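Home | News | Events | Sports | Contact

Dellwood toy swap gets a date, and I already have a pile in my hallway

May 25, 2024

Well, it's official! The Dellwood toy swap is coming back in August, and this time it's running for two days, so those of us who missed it last year (me, I was stuck in Prirnton with a flat tire) get a second shot. Same deal as always: bring clean toys your kids have outgrown, take home what they'll play with.

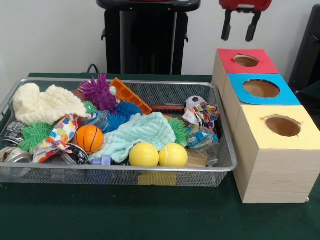 I called Thomas Ruggiero, who runs the thing, and he told me 921 toys changed hands last summer. "We ran out of balls by lunch," he said. "Please, bring balls." Plush is fine too, as long as it's been through the wash. No car seats, no cribs, and puzzles only if you've checked the pieces. (I have not checked the pieces. I'll get to it.)

Drop-off is at the old Pace shoe store, side door, and they'd love to have most of it in hand a week early so it can be sorted by age.
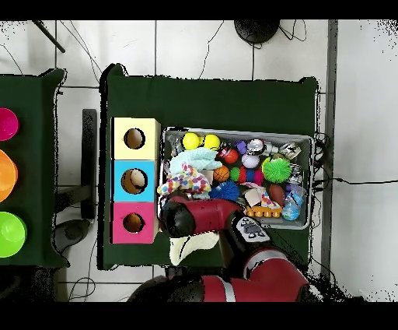
Dellwood Parks & Recreation, Family Programs

Getting in is free, and you don't have to bring anything to take something home. Parking was a mess last time, so I'm walking over from Wulby Street with the wagon, and my youngest has already claimed the ride back!

1,257 views | 2 comments | Share

Recent items
Splash pad hours for the summer
Library book sale needs boxes
Wulby Street paving pushed back again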